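Our church kitchen feeds 235 people on a good Sunday and was apparently designed for a family of three. I've run coffee hour and the potluck long enough to have opinions.

## Before the service

- Fill the big urn before the first hymn. It takes longer than any sermon, and I include Pastor Segura's on Leviticus.
- Wipe the serving tables with warm water and a drop of dish soap, then dry them. Lemon spray makes the rolls taste like furniture.

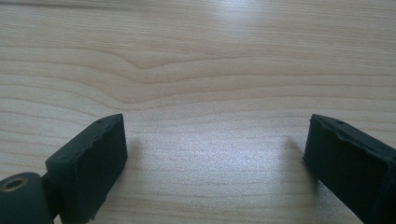 - Put tablecloths on last. A cloth laid at 8 a.m. will have a hymnal, a wet umbrella and a toddler on it by nine.

## Spreads and dips

Egg salad for the funeral lunch goes faster in the food processor, if you pulse it. Hold the button down and you have made paste, and the bereaved have suffered enough.

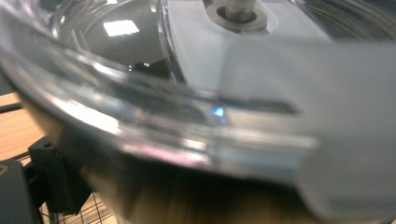 *Clear plastic bowl, close up.*

Wash the bowl by hand. Hummus dries like mortar, so soak it during the closing prayer — quietly. Onion smell comes out with baking soda and water left for 16 minutes.

- Blades never go loose in a sinkful of suds. Mackenzie Nguyen still has the scar.
- Dry every part before stacking, or the cupboard will smell like the baptistry. 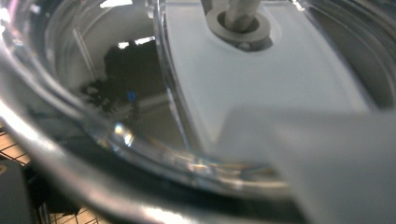

## Casserole dishes

Put masking tape on the bottom with your name on it. Unlabeled dishes stay on the shelf until July, and then they go to the rummage sale for $3.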